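Our week in a lake cabin (and what I'd do differently)

So we finally did it! After years of saying "next summer" we booked a whole week in a housekeeping cabin up at Custbridge, and I'm already bugging everyone to go back in May before the prices jump. I promised a few of you the long version, so get a coffee.

If you haven't stayed in a housekeeping cabin before, it's a place with a real kitchen where you do your own cooking and your own dishes. We had two bedrooms, a screened porch and a stove with one burner that ran way hotter than the other three. The total came to 900 dollars for the week plus a 30 dollar fee for the dog, who spent most of it asleep under the porch swing.

We nearly picked the Leltska cabins on the other side of the lake. They're newer and the photos are gorgeous, but they're packed in close and I wanted to drink my coffee in pajamas without waving at anyone. Ours was back in the trees with a long lawn going down to the water – I could hear the neighbors' screen door and that was it.

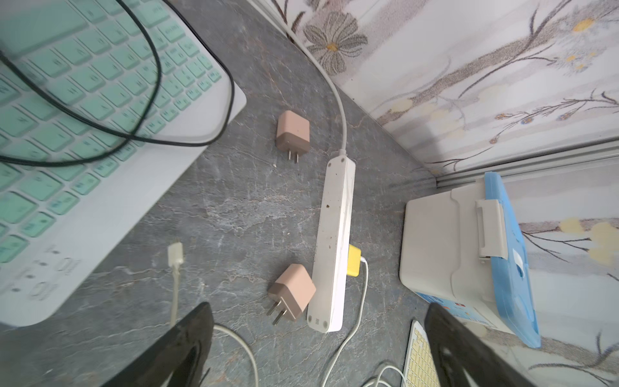 Do you need to bring your own sheets and towels?

Bedding is usually included at places like this, but towels often aren't, so ask when you book. Ours had sheets, two thin blankets per bed and dish towels. I'd packed bath towels and forgot beach towels, and we paid too much for two ugly ones at the Zusik store by the boat launch. (I now love them.)

Groceries were my biggest mistake. I hauled up enough food for a small army, including a giant bag of potatoes that came home with us again. There's a perfectly good market in Custbridge, and the Zusik store has milk, eggs, ice, bait and the best cinnamon rolls I've had in my life. Get there by 8 a.m. or they're gone. I mean it, I missed out twice!

What I was glad to have: a sharp knife from home, the little Tsuchiya kettle, a flashlight for each of us, and the big cast iron pan. What I wished for: coffee filters, a clothesline, and slippers. That floor is cold at six in the morning, even in July.

We rented a canoe for two afternoons and I'm not going to pretend we were any good at it. We went in circles by the reeds for a while, then got the hang of it and made it out to the island. There's a trail there that climbs to a lookout – the sign at the top says 1532 feet and my knees believe it. Bring water, and bug spray, and then more bug spray.

It rained on our fourth day, all day long. We played cards, made soup with some of those potatoes, and worked on a jigsaw puzzle from the cabin closet. The box said 761 pieces, such a weird number, and we never got past the sky. I left it on the table with a note for the next people.
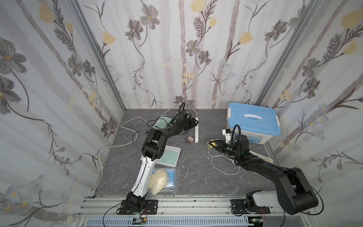
Booking for next year

We've asked for the same cabin again, and this time I want ten days. Weeks in July go first to people who came the year before, so if you're new, try June or right after Labor Day. Call them, too. I emailed twice and heard nothing, then got a person on the phone in two rings and had it sorted before my toast popped up.

I'll post the soup recipe once I work out how much of everything I put in it.

Get new posts in your inbox! Enter your email address to subscribe to the newsletter. You can unsubscribe at any time.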